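To: Lerkholm Residents list
From: Salamatu Nwankwo, Housing Office
Date: October 22, 2026
Subject: Re: Shared kitchen charges

Dear residents,

The office has received several enquiries about the revised kitchen charge. Mr Orlandini's message is quoted in part and answered below.

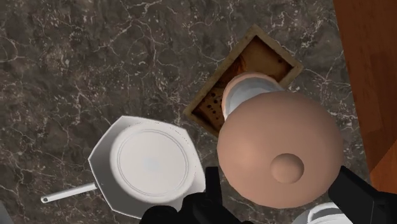
The charge rises to 38 pounds a quarter from the next billing date. It covers cleaning, water and the upkeep of worktops and cupboards. Private cookware remains the responsibility of its owner.

Sandro Orlandini wrote:
> The September notice gave 50 pounds. Which figure is right?
> Will those of us who paid early be refunded?

The figure of 50 pounds was an error, for which the office apologises. Any overpayment will be credited to the household's account.
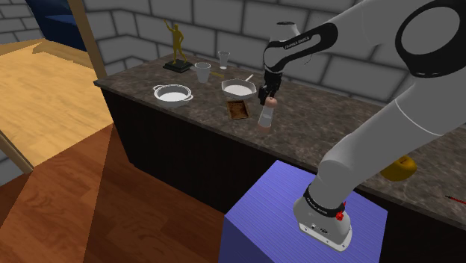

A shaker on the kitchen counter.

Households wishing to receive a cheque instead should write to Oluwatosin Bashir, quoting reference 885. 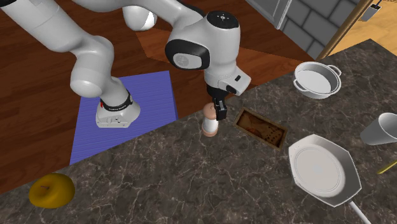

Picture: Zübeyde Yüksel

The full schedule of charges is held at the Edet building, ground floor, room 2, and may be read during office hours.

Yours faithfully,
Salamatu Nwankwo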